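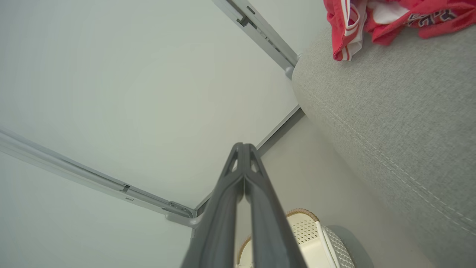
How to read a performance car brochure without getting taken for a ride

Every maker of quick cars wants you to believe the hot version of its sedan is a different animal from the one your accountant leases. Sometimes it is. More often you're paying for a bigger set of wheels, a badge on the bootlid and a seat with stitching in a colour the ordinary buyer can't order. Working out which you're looking at takes an evening at home with the brochure, the spec sheet and the price list.

I'll use the Ternuvard Konevau as the running case, partly because I spent most of July with one and partly because its brochure is a beauty.

What you need

The full specification sheet for the car you want and the one a step below it. The brochure alone won't do, as it leaves out anything unflattering. You'll also want the options list with prices, the warranty booklet, and the tyre size off the sidewall of the actual car at the dealer.

Step 1: Find the weight, then find out which weight

Brochures love power and go quiet on mass. The Konevau in its hot Mockus trim is listed at 2055 kg, and that number appears once, in grey type, beside a footnote. The footnote says it's a tare figure, with a dribble of fuel and no driver. Kerb weight is the one you want, with a full tank. If the sheet only gives tare, ask the dealer for kerb weight in writing. If they can't find it, add the fuel yourself and be suspicious of whatever else is missing.

While you're there, check whether the figure includes the sunroof. On the Mockus it doesn't, and every car I saw on a dealer's floor had one.

Step 2: Compare the parts that cost money

Put the two spec sheets side by side and go down them with a pen. Cross out anything cosmetic: grilles, spoilers, pedals, lit sill plates, the little flag on the steering wheel. What you hope to have left is brakes, dampers, springs, differential, cooling and tyres.

The Mockus does get larger front discs and adaptive dampers. The rear brakes are the same part as on the base car. So is the differential, which is open, with software nipping at the inside wheel to imitate a better one. That works well enough on a wet roundabout. It works by using the rear brakes, though, and see above.

Watch the wording. "Track-tuned" means nothing at all. "Recalibrated" means somebody typed something. A part with a dimension next to it is usually real.

Step 3: Treat the sprint time as advertising

Most zero to 100 claims are measured with the right fuel, a warm surface and launch control. Some also leave out the first roll of the wheels — the sheet may call this "rollout" if it mentions it at all. In-gear figures, say 80 to 120 km/h, tell you far more about overtaking a caravan on a hill. If the maker doesn't publish one, do the run on your test drive, somewhere legal and empty, with a passenger holding the stopwatch.

Step 4: Price the car you'd really drive home

Start with the list price and add what you can't live without. Then look for packs. The Konevau's heated seats come only in the Jaker Pack, along with carbon mirror caps and an exhaust button. I wanted one of those three things. Ask whether a pack can be split. The answer will be no, but a dealer with stock to shift may knock something off to end the conversation.

Next, tyres. Get a quote from an independent shop for a full set in the exact size and load rating. Mine came back 25 per cent dearer than the same brand one wheel size down, and the smaller wheels clear the brakes. The brochure doesn't offer them.

Step 5: Read the warranty for the word "competition"

Plenty of booklets exclude any timed or competitive event, and some stretch that to any circuit use, including the tame driver days where you follow an instructor's ute. A car photographed on kerbs for 13 pages ought to be covered on them. Get the dealer principal to confirm it by email. A verbal yes from the sales desk is worth the paper it isn't on.

Step 6: Drive the cheaper one last

Dealers put you in the hot one second so you leave grinning. Reverse it. Drive the Mockus, then the plain Konevau over the same roads, rough bits included, on the same day. If you get out of the base car and miss something, write down what it was. My list had the front brakes on it and a firmer seat, and I couldn't make those add up to the price difference. Yours may be longer. I'd still ask for a second drive before signing anything.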